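공방 > 작업 노트 > 종이 복원

6월, 오전 10시 40분
작성: 쳄파카 고빈다사미

드리놀포트에서 들어온 항해 장부, 오늘은 세척 전 시험까지만 했다. 전체 79장이고 앞쪽 6장은 물 얼룩이 심하다. 얼룩 가장자리가 갈색으로 올라와 있어서 그냥 적시면 선이 더 번질 것 같다. 표지 안쪽에 클리드데일 제지소 압인이 있다. 넝마 펄프로 보이는데 섬유는 아직 확인하지 않았다.

잉크는 두 종류다. 본문은 철갈색 잉크, 여백의 합계란은 나중에 덧쓴 보라색 계열이다. 본문 잉크는 물과 에탄올 수용액을 한 방울씩 떨어뜨리고 압지로 눌렀을 때 묻어나지 않았다. 보라색은 물에 바로 번졌다. 에탄올에서도 조금 묻는다. 보라색이 있는 장은 담금 세척에서 뺀다. 어느 장인지는 목록에 연필로 표시해 두었다.

수소이온농도는 평평한 전극으로 쟀고 세 군데 모두 산성 쪽이다. 얼룩 안쪽이 바깥쪽보다 더 낮다. 값은 측정표에 따로 적었다. 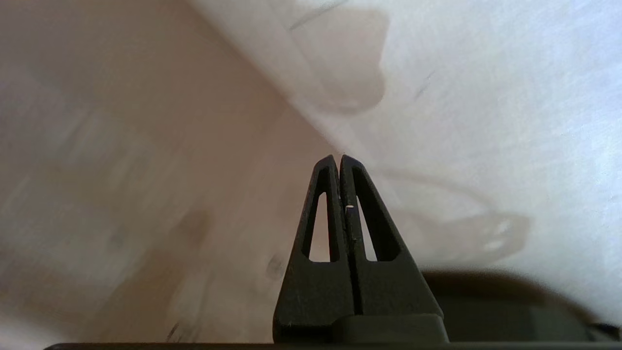

우르호 티카넨은 보라색 잉크가 있는 장이라도 흡인대 위에서 얼룩 부위만 처리하면 되지 않겠느냐고 했다. 합계란이 얼룩에서 멀리 떨어진 장에는 가능할 것 같다. 다만 흡인력이 약하면 물이 옆으로 퍼지니까 먼저 폐지로 연습해 보기로 했다. 예전에 에르클로 지도를 할 때도 같은 방법을 썼는데, 그때는 종이가 훨씬 두꺼웠다.

오후 2시 15분

밀가루 전분풀을 새로 쑤었다. 전분과 물을 1 대 5로 잡고 약불에서 계속 저었다. 투명해진 뒤에도 한참 더 저어야 덩어리가 남지 않는다. 식혀서 체에 두 번 내렸고, 찢긴 곳에 쓸 몫만 물로 묽게 풀었다. 지난번 것은 너무 묽어서 보강지 가장자리가 울었다. 이번에는 붓을 들었을 때 천천히 떨어지는 정도로 맞췄다.

보강지는 얇은 닥지를 쓴다. 포스트마에 주문한 중간 두께가 아직 안 왔다. 견적은 운송비를 빼고 1,950크로나. 책등 쪽은 그 종이가 와야 시작할 수 있고, 바깥 모서리의 작은 찢김은 지금 있는 종이로도 된다. 물붓으로 선을 긋고 손으로 뜯어서 섬유가 길게 나오도록 했다. 가위로 자른 것은 경계가 비쳐 보여서 쓰지 않는다.

찢김 보수는 두 장 마쳤다. 부직포, 압지, 유리판 순서로 올리고 약 700그램짜리 누름추를 놓았다. 처음 압지는 15분 뒤에 갈았고 두 번째는 그대로 두었다.
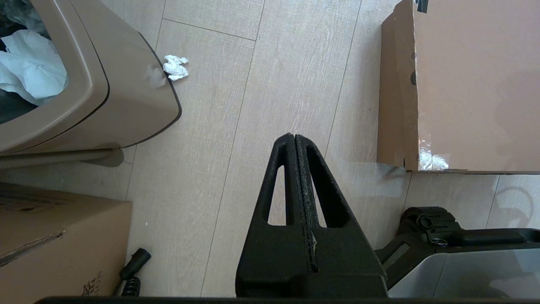

물 얼룩이 있는 장을 먼저 보수하고 나중에 세척해도 되나?
세척을 먼저 한다. 전분풀은 물에 다시 풀리므로 보강지가 뜨거나 밀릴 수 있고, 세척 뒤에 종이 치수가 조금 달라지기도 한다. 젖은 상태로 들기 어려울 만큼 찢긴 장은 부직포 사이에 끼워서 담근다.

오후 5시

폐지로 흡인대 시험을 했다. 물을 분무한 다음 얼룩 바깥쪽에서 안쪽으로 좁혀 들어가니 선이 거의 남지 않았다. 안에서 바깥으로 하면 새 선이 생긴다. 흡인을 켠 채로 마를 때까지 두는 편이 낫다. 폐지는 장부보다 사이징이 약해서 물을 훨씬 빨리 먹었으니 실제 장에서는 시간이 더 걸릴 것이다.

쪽 번호도 다시 맞춰 봤다. 장부에 적힌 번호가 중간에 한 번 건너뛰는데 실 구멍과 접장 순서는 이어진다. 빠진 장으로 보지 않고 원래 번호를 잘못 매긴 것으로 적어 둔다. 우르호도 같은 의견.

남은 일
- 보라색 잉크 고착 시험, 사이클로도데칸 소량
- 얼룩 심한 장 섬유 시료 채취 여부 문의
- 압지 재단
- 포스트마에 납기 확인
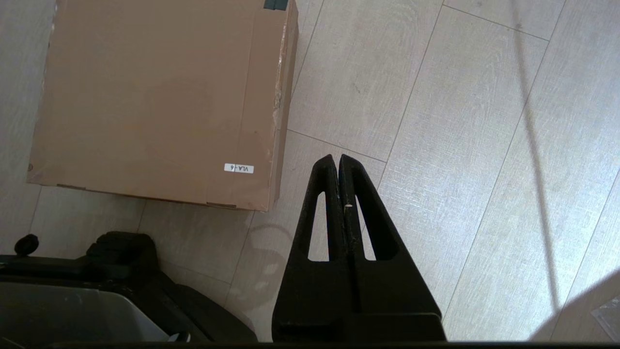 골판지 상자, 스티커 표기 "VLA-6".

누름추는 내일 아침에 내린다. 보수한 두 장이 평평하면 같은 농도의 풀로 계속하고, 울어 있으면 풀을 조금 더 되게 쓴다.

최근 노트
- 에르클로 지도 뒷면 배접 제거
- 전분풀 농도별 접착 비교
- 클리드데일 압인 탁본 정리
- 압지 교체 간격 메모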